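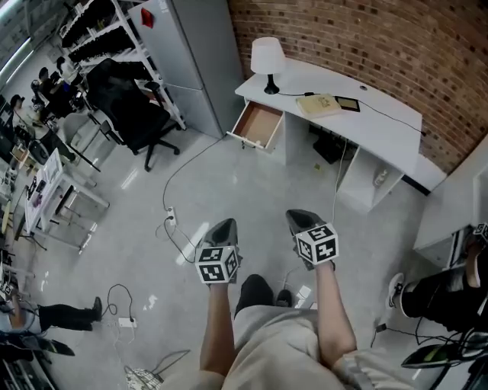
Cables and power strip on the floor.

Riltell omnibus vs. the old single volumes — which to buy?

papercut_dad
Posted 29 July 2023
Kid is 8, burned through the first Lescombe book from the library in one night. Wants the rest. So do I buy the new Riltell omnibus or hunt down the old singles? Omnibus is 737 pages. Seems like a lot of book for a kid who reads in bed. Also heard they changed the coloring?? Any opinions welcome, birthday coming up.

mossgrove
Singles. Every time. The omnibus has a spine like a brick and the inner panels vanish in the gutter. Book 3 has that two-page spread of the flooded market and in the omnibus you lose the ferryman completely. Just his hat.

tallyho_reads
Disagree with mossgrove. Mine lies flat fine once its broken in. And the singles are going for silly money, saw book 5 alone listed higher than the whole omnibus.

Long version, since I own both:

1. Coloring. Yes it's redone. Ieuan Kemeys did the originals in that muddy green and orange, the new one is brighter. Night scenes suffer. Day scenes better, I think. The goose chapter looks great.

2. Lettering. Old one was hand lettered, tiny, my daughter skipped half of it. New one is a font and bigger. Less charm, more actual reading.

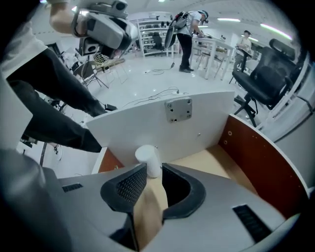
3. Extras. Omnibus has 20 pages of sketches at the back plus a short story that was only in a magazine before. Short story is OK. Not a reason to buy.

4. Binding. See above. Mine has been dropped down the stairs and it's still in one piece.

quillfeather
The new coloring is a crime, sorry. Whole point of Lescombe is that it's a damp gloomy town and everybody has a cold. Now it looks like a cereal box. Treasa Mac Carthaigh wrote jokes ABOUT the fog and you can't see any fog.

tallyho_reads
You can see the fog. It's just bluer.

quillfeather
Blue fog isn't fog.

papercut_dad
Ha ok. I don't think he'll care about fog. More worried about the story, someone at the library said it gets dark later on? He was fine with book 1, the mayor turning into a heron etc.

mossgrove
Book 4 is the sad one. The grandmother dies, off page, but there's a whole chapter of them clearing out her house and it's quiet, hardly any words. My son was 9 and he went back and reread it more than any of the others. I was the one who had a hard time tbh.

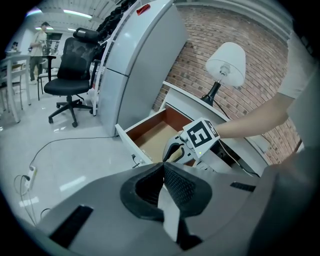
Then book 5 is almost all slapstick, like she knew you'd need it. The soup election. So don't let him stop at 4 whatever you do. Another point for the omnibus I guess, grudgingly, he can just turn the page.

halteck_fan
Halteck is scarier than anything in 4 if you ask me. The lamp guy. No face for most of the series, and then he gets one. My niece wouldn't have the book in her room for a week and she's 10.

quillfeather
Halteck is the best villian in kids comics and it isn't close. Polite the whole time. Always wipes his feet.

tallyho_reads
Best is a stretch. He's great in 2 and 3, then he monologues. Four pages of speech bubbles in book 6, I timed it reading aloud once and gave up.

mossgrove
That speech pays off in 7!!

tallyho_reads
Sort of. If you remember it by then.

papercut_dad
No spoilers for 7 pls, I'm going to be reading these too. Anyone seen the omnibus in a shop? Would like to hold one before I order.

binding_nerd
Held one in April. It's a sewn binding, which surprised me at that price. Ní Mhurchú printed the old singles and those were glued, my book 2 shed its middle section years ago and lives in a freezer bag. So if he's rough on books I'd go omnibus, gutter or no gutter.

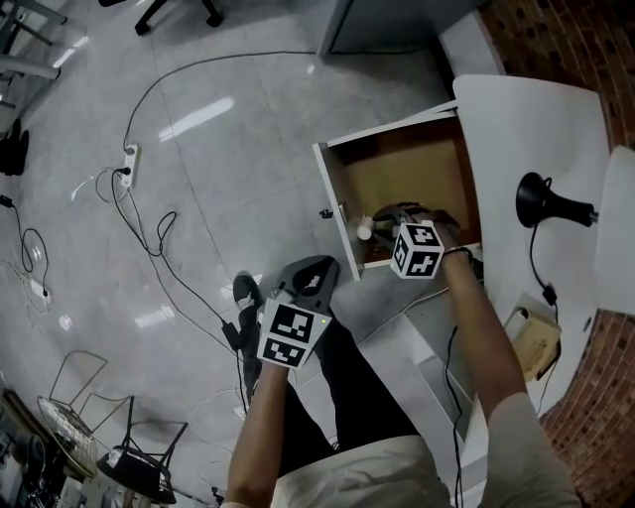
Paper is thinner though, a little show-through on the pages with a lot of black. The cave chapter mainly. And no ribbon, you'd think a book that fat would get a ribbon. Mine is from the numbered first run, 2,229 on the back page, no idea if the later ones have the same paper.

mossgrove
OK sewn changes things a bit. Still sorry about the ferryman.

papercut_dad
Ordered the omnibus. And put a hold on library copy of single book 3 so he gets the ferryman — will report back on the lamp guy.

quillfeather
Let us know what he says about the fog.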